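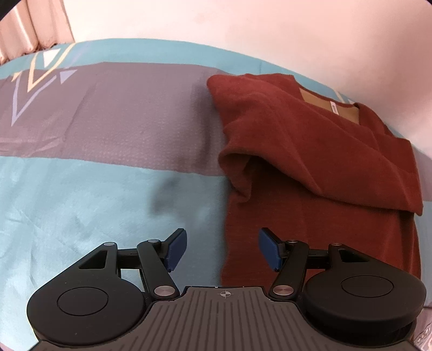
Section 2. Planning Your Equipment Purchase

Read this section before you order anything. It covers the Flitura hand-held gripper kit when it is used for folding and handling clothes in homes.

2.1 Decide what you will record

1. Write down the tasks you want, one per line. "Fold a knit sweater on a bed" is one task. "Laundry" is too broad to budget for.
2. Next to each task, note the surface: bed, table, or floor. Soft surfaces wrinkle and move under the finger pads, so allow extra practice time for them.
3. Note the thickest item on the list. Heavy knits folded in layers need the fingers fully open on approach.

2.2 Work out how many kits you need

4. Count the homes you will work in at the same time. Order one kit per home.
5. Add one spare kit for every 8 in use.
6. If two people will share a kit, plan separate shifts. Do not plan for one kit to move between homes on the same day.

Note: A two-handed task needs two grippers. The standard kit contains one.

2.3 Budget for parts that wear

7. Order finger pads with the kits. Allow 12 pairs per kit for a year of daily use.
8. Order one set of pivot caps per kit. They are small and easy to lose during cleaning.
9. Set aside 16 percent of the kit price for repairs in the first year.

Caution: Do not substitute pads from another supplier. Pads of a different thickness change the closing point, and recordings made before and after the change will not match.

2.4 Place the order

10. Fill in the planning sheet (Form 43) and send it to Fouzia Dogar in the Prenddale sales office.
11. Wait for the written quote. Check the pad quantity and the delivery address.
12. Orders placed after the end of April ship with the next production run.

Note: Quotes cover equipment only. Training, clothing items, and payments to households are your own costs and should have their own lines in the budget.

If you already own first-series kits, ask Tarek Qaisi about trade-in before you complete step 10.

Flitura Equipment, Prenddale. Contact sales | Contact support | Copyright Flitura | Back to top

Related items
Section 1. What Is in the Kit
Section 3. Unpacking and First Check
Replacing Finger Pads
Storage and Transport Between Homes
Form 43: Planning Sheet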